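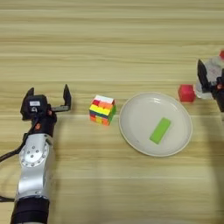 What is a ticker symbol?

A ticker symbol is a short code of letters, or of letters and numbers, that identifies a security on a particular exchange. The Aruven Listings Guide records 3,300 symbols in current use.

How does a symbol differ from an ISIN?

A symbol belongs to one exchange and may be reused elsewhere for an unrelated security. An ISIN has 12 characters and identifies the security itself, wherever it trades. Readers placing an order should check both codes against the name of the issuer.

Why do some companies appear under two symbols?

A company may list more than one class of shares, and each class receives its own symbol. The Guide treats these as separate entries.

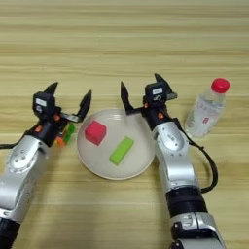
Where the classes differ only in voting rights, the entries are cross-referenced. Index symbols are kept in a separate section, which now holds 816 entries. An index cannot be bought directly -- its symbol exists for quotation only.

What happens to a symbol when a company changes its name?

The company may keep its symbol or apply to the exchange for a new one. When Dawber Holdings became Geltham Group in August, the former symbol was retired and the Guide marked it "inactive." Inactive symbols remain searchable under both names.
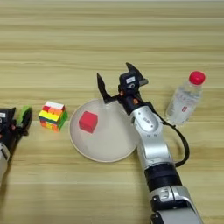
One subscriber in Urham wrote that a retired symbol had come back under a different company, and asked whether the old entry should have been deleted. Exchanges may reassign a symbol after a waiting period, and the length of that period is set by each exchange. The Guide keeps both entries and gives the dates of use for each.

How are abbreviations in security names handled?

Common short forms such as "Hldgs" for Holdings and "Pfd" for Preferred are listed in the glossary, which contains about 220 terms.

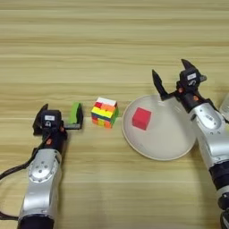
Where a short form has more than one meaning, every meaning is given, with the exchange named in brackets. Corrections may be sent through the contact form -- please include the symbol, the exchange and the source of the information.

Last reviewed: April 9, 2025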